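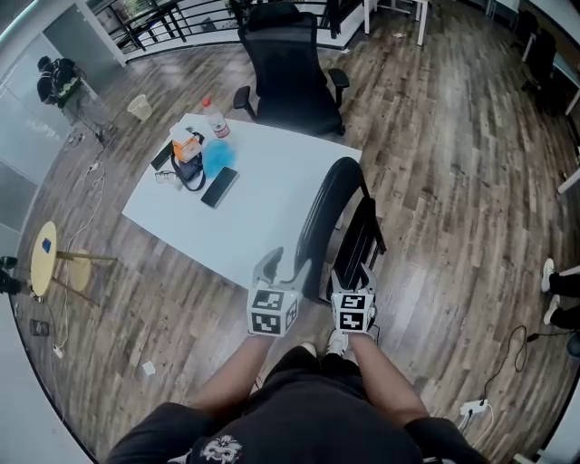
What does Geltard do?
We look after shared offices. Desks, chairs, cords, lights, bins, the small side tables that end up holding everyone's stuff. A company rents the room, we keep it fit to work in.

About us

Geltard started with 2 people and one key to a building on Litirport. Now we're 13 and do 80 rooms. Still a small outfit. Still answer our own phone, mornings are best, after 4 pm try email.

Most of the work is plain. Tables cleared and wiped. Chairs back under. Power strips put where people can reach them and not where people trip. Things left on a table overnight — phones, glasses, a bag — go in a labeled tray at the front desk, never in a drawer. Bottles we leave till the end of the day, then they go.

Chairs are our thing, sort of. Mesh backs get vacuumed every month, armrests wiped down, wheels checked for hair and thread. We have 800 chairs on the books and each one has a number under the seat. If yours squeaks send us the number, thats all we need.
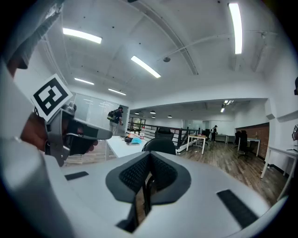 Kalniņš

Ceilings next. Light panels, that's what most tenants write to us about. Too bright over one desk, dim over the next. We replace tubes by the row so the color matches. It takes longer and the row looks right. In open rooms we do it before 7 am, nobody wants a ladder by their desk.

Floors: dry mop first, damp mop after, no polish on wood. We had a polish phase. It was slippery and we stopped.

Furniture comes mostly from Demov, the secondhand place two streets over. White tables, black chairs, whatever they have in decent shape. Legs get tightened before anything goes in a room. If a table wobbles on delivery we take it back the same day.

What we don't do: kitchens, carpets, moving heavy equipment. We can give you a name for carpets.

New rooms — we have space for a few more from June. Come by or write, tell us the room size and how many desks, and we'll send a price the next moring. Keys get signed for at the front desk. Please label your chargers.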